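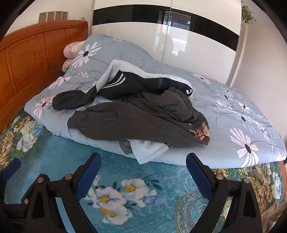
Filed under: Home and Everyday

2024-02-11

I gave up the car in October and I said I would write something once I had a winter of bus riding behind me. The winter isn't quite over but I have enough to go on.

The route from Mistlow to Panton is the 138. It takes longer than driving did, and most of the difference is the wait at the Savolainen stop, where I change. The shelter there has a bench and no light. In December I started carrying a small flashlight so I could read.

The main change is in the mornings. With the car I could leave late and make up the time. The bus leaves when it leaves. I now decide what I'm wearing the night before, and I check the forecast first, which I never used to do. A jacket that was fine for walking across a parking lot is not fine for standing next to a road in the wind. I bring more layers than I need and take them off once I sit down. The laundry has gone up because of it, and putting it away has not kept pace.

Money: the last repair bill on the car was $602, and that was what made up my mind. The pass costs less than I was spending on gas. I haven't added up insurance yet.

Groceries are harder. I can carry two full bags and no more, so I shop more often and buy smaller things. Martti Väisänen from upstairs drives to the big store every couple of weeks and has offered me a seat. I've gone with him twice, mostly for cat litter and potatoes.

I missed the bus four times. Three of those were my fault. The other one came early and didn't wait.

I thought I would miss the radio, but I put the same station on my phone. What I do miss is being able to leave an umbrella in the back seat. I've lost one already, a good one, and the lost property desk in Panton hasn't called.

I'm keeping the pass through spring. After that I'll look at a bike.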